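Subject: Re: [cell-users] Gripper won't let go / won't close, pick and place cell
Date: Nov 21, 2024
From: Theda Wendt

On the gripper thread, Gumaro Cuautle wrote:

> We are seeing the same thing you described in February. The arm goes down for a block, the controller says the fingers have closed, and then it lifts with nothing in them. No alarm, no stop. It carries on to the drop position, opens, and logs the pick as good. We have swapped the finger pads and it made no difference. Did you ever get to the bottom of it? And did Visser have anything to say about the force setting?

Gumaro, yes, mostly. Sorry it has taken so long to write up. We had two faults on top of each other and I spent a good while blaming the wrong one.

The job is coloured wooden blocks and sticks, sorted between the table top and a black box. It is a test job, so nothing expensive gets dropped, but the same control software (Brellisow, the version before the current one) runs on our other cell and I wanted to know what it was doing.

First fault: the empty grip. Brellisow decides that a part is held by looking at the finger position after the close command. If the fingers stop before the fully closed position, it counts that as a part. Ours were stopping short with nothing between them. The home offset had been lost when the gripper was power cycled with the fingers part open, and everything after that was out by 2 mm. With a wide block you would never notice. With the thin sticks an empty grip and a good grip looked the same to the software.

I went back through the log for the worst run. It had 1,101 picks marked as good, and 14 of those were nowhere near where they should have been at the end. There may have been others that got knocked into place by the next part. I can't tell from the log.

Second fault, and this is the one I would call a safety matter: the arm carries on moving at full speed after a false grip, because as far as it knows all is well. In our case it went down over the box with the height wrong, touched, and pushed. The collision limit should have caught it. Somebody had raised the limit to stop nuisance trips and had not put it back - that was me, and it is in the cell book in my handwriting. Please check yours before you do anything else.

Views from the wrist, where the fingers are close to the work:

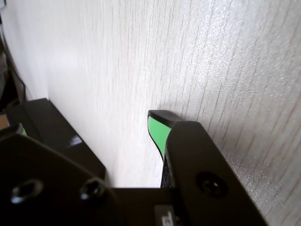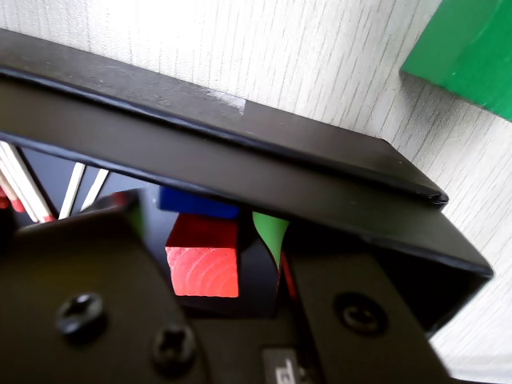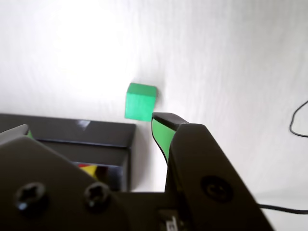
Gumaro Cuautle rang after I sent him these and said that his offset was out too, by less than ours, and that his collision limit had also been changed at some point without a note. He asked whether re-homing alone would be enough. I don't think so. It fixes the number, but the software will believe the wrong number again the next time it is lost.

What we do now:

1. Isolate the arm before anyone reaches in. Pausing the program is not isolating it. On our cell a paused program will resume if the network connection drops and comes back, and I have seen it do that once.
2. Re-home the gripper after every power cycle, with nothing between the fingers.
3. Close on nothing and read the position. If it does not read zero, stop there.
4. Close on the gauge block and read it again. Write both readings in the book.
5. Put the collision limit back to the figure on the commissioning sheet. If it trips, find out what it is touching.
6. Run the first few picks at low speed with a hand on the stop button.

We also changed the check itself. After the lift, the program now asks for a second close and compares the two positions. If they differ, or if they match the empty reading, the arm stops where it is and waits for someone. It adds a bit to each cycle and I have had a complaint or two about that, but we have done around 2,000 picks since and have not had a false good that I know of.

On Visser: they answered, and were polite, but their view is that the offset is kept by the controller and so it is a matter for Mernorex. Mernorex say the gripper should report when it has lost its home position and that ours does not. I have sent each of them the other's email. If you have a support contract with either, please raise it as well, as it might move faster with more than one of us asking.

I was wrong about the pads, by the way. In February I told the list that they were slipping and that people should replace them. Worn pads will drop a part on the way up, and you normally see it land somewhere under the path. Our missing parts had never left the table. I should have looked at that first.

Still open:

- Why the power cycle loses the offset on some starts and keeps it on others. I have tried it with the fingers open, closed and half way and can't see a pattern.
- Whether the Urkar cell has the same fault. It has a newer controller but the same gripper. If anyone there is reading, could you close on nothing after a restart and post the reading?

I can send the program change to anyone who wants it. It is short, but it has our own signal names in it, so don't paste it in as it stands.

Theda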